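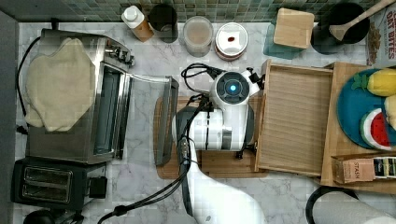

Toaster oven, with its door open, and a black toaster on a marble counter.

Call for participants: Bread at Home
Posted August 5, 2024

The Torkari project is looking for people who will write down what happens to the bread in their home. We study how bread is bought, kept, eaten and thrown away in ordinary households in Moken and the villages near to it. The first part of the project was made in April with a small group, and now we would like to open it to everybody.

We are a small research office and our work is paid by the Mbwambo Fund. The results will be printed by Ovorer in a booklet, which every participant will receive by mail.

Who can take part

You can take part if you are 18 years or older, if you live in Moken or the area, and if there is bread in your home at least sometimes. It is not important what kind of bread it is. Flatbread, sliced bread from the supermarket, rolls, rye bread and bread you bake yourself are all welcome. People who live alone are very welcome, because in April we had mostly families with children. We look for 700 households in total. Only one person in each household should register, but the others may help with the diary.

You do not need to know anything about nutrition, and you do not need to be a good writer. The diary can be kept in English or in any other language which you write with ease. Please tell us the language when you register, so that we can find a reader for it.

What you will do

You keep a bread diary for two weeks. You can choose the starting day yourself, but please do not choose a time when you are traveling. In the diary you write when bread comes into the house, how it is stored, who eats it and when, and what is done with the part that gets old. If a day passes without bread, write only "no bread" and the date.
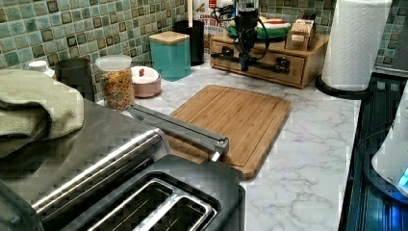
Old bread is the part of the subject that we know least. In April many people wrote that they had thrown nothing away, and only in the interview they remembered the heel of the loaf, the crusts of the children, or the half roll that went to the birds. So we ask you to note also the small pieces. Please write down how the bread is brought back to life, if you do this at your home. A toaster with two long slots, like the steel one with the green dish towel over its corner, can take a different cut of bread than a short one, and we would like to know if this changes how you slice the loaf. If you use an oven or a pan for this, or steam, write it also. Recipes for bread soup, crumbs and puddings can be put at the back of the diary.

At the end you write one longer text of up to 500 words about bread in your childhood. It can be shorter. Some of the best texts from April were half a page.

After this we will call some of the participants for a talk of 20 minutes by telephone. You can say no to the talk and still take part in everything else.

What you receive

The paper diary and a return envelope are sent to you free of charge. When we have your diary back, you receive a shopping voucher and later the booklet. We are sorry that we cannot give the voucher for a diary with less than one full week in it.

Your data

Your name and address are kept apart from the diary, and they are deleted when the booklet has been sent. We may print short pieces from the diaries, always without names. If there is a piece which you do not want to see in print, draw a line next to it in the margin – we will respect this.

How to register

Pick up a registration card at the front desk of the Torkari office in Moken, or at the town library, and leave it in the box there. Write your address clearly, also the apartment number. Please write on the card too if you prefer a diary with large lines. Registration stays open until all the places are taken, and the diaries are mailed in the same order in which the cards arrive.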